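**Prayer hall walk-through, December – comments by Lama Azar**

Done before the dawn prayer, starting at the shoe racks. What a lovely building this is with the lights just coming on!

- [x] **Main door and ramp.** Opens fully, closer is fine. Mat lies flat now, thank you Gitari!
- [x] **Shoe racks.** Clear of the fire exit. Top shelf on the women's side still wobbles – needs two longer screws.
- [ ] **Ablution room.** Tap 8 drips. Drain cover is loose by the end seat, so please keep the cone on it until Borkowska come back.
- [x] **Carpet.** Row lines are bright and easy to follow. No lifted edges except by the minbar, taped.
- [x] **Qur'an shelves.** All 98 copies off the floor and dry. The big-print ones are a joy, and I'd love to see more of them near the chairs.
- [x] **Occupancy sign.** Says 400, matches the certificate.
- [ ] **Sound system.** Imam's mic is clear, but the upstairs speaker cuts out during recitation. Stornden has the part number.
- [x] **Extinguishers.** Pins and tags good on both floors.

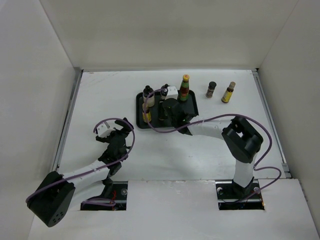 Can the upstairs hall be used for Ramadan night prayers while the speaker is out?

Only if someone upstairs repeats the takbir loudly enough for the back row to follow.

- [ ] **Stair rail.** Solid, but the paint is flaking at the turn.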